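Venwood Work Table, large, matte white top
Item no. 2976

If you unpack, sort, fold, fill or wrap things for a good part of the day, the surface you do it on matters more than almost anything else in the room. We've built tables at Stiltard for years and this is the one we keep going back to ourselves (there's one in our own packing corner and another in the break room, where it has survived a great many lunches).

The top is big, smooth and matte. Ceiling lights don't bounce back into your eyes, and small things stand out on it beautifully: snack packets, sauce sachets, little flattened cartons, the scrap of wrapper you were about to lose. Reds and browns practically jump off the white. If you sort by color or by printed label you'll notice the difference in the first hour.

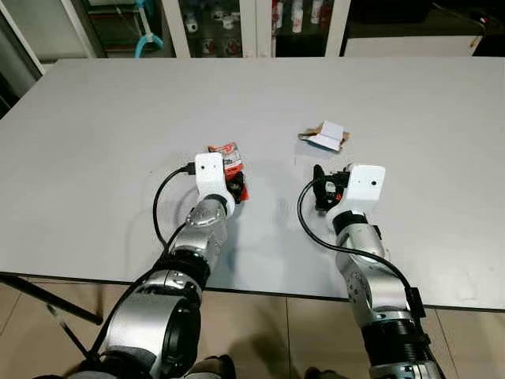

Depth was the thing we argued over longest. Kadri Jõgi, who drew the first version, wanted room for a row of open boxes at the back and still a full working area in front, and she got it. You can push finished packs away from you, keep the loose ones close, and never have to stack anything. Two people can work side by side without bumping elbows.

The pale top goes with nearly everything. We've seen it in stockrooms with gray racking and in kitchens full of white cupboards, and it looks at home in both. It's a great match for our Clesstead glass-door cabinet too, if you like your mugs and bottles where you can see them!
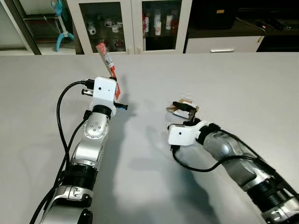 Large light top with a white glass-door cabinet behind, cups on the left and bottles on the right.

Cleaning

A damp cloth and a drop of dish soap will do for daily use. Pen, tape residue and scuffs take a little more patience: lay a warm wet cloth over the mark for a few minutes, then rub in small circles. Please skip scouring powder and the rough side of the sponge, they leave shiny patches on a matte finish and those don't come out. Light gray smudges from cardboard are normal and wipe off at the end of the shift.

Putting it together

The top ships in one piece, so measure your doorway first. Have a second person there for the turn onto its legs. Bolts and the hex key are taped to the underside in a paper envelope. Tighten everything by hand, stand the table where it will live, then go around again with the key.

Details

Top: matte white, smooth, one piece
Load, evenly spread: 40 kg
Carton weight: 32 kg
Feet: adjustable, with felt pads in the envelope
Spare parts: feet, bolts and pads sold separately under item no. 1285
Goes with: Clesstead cabinet, Venwood stool

Questions about delivery or a bigger order go to Tarmo Mets in the Stiltard office, mornings are best. Replacement tops can be ordered on their own and fit every Venwood frame made so far.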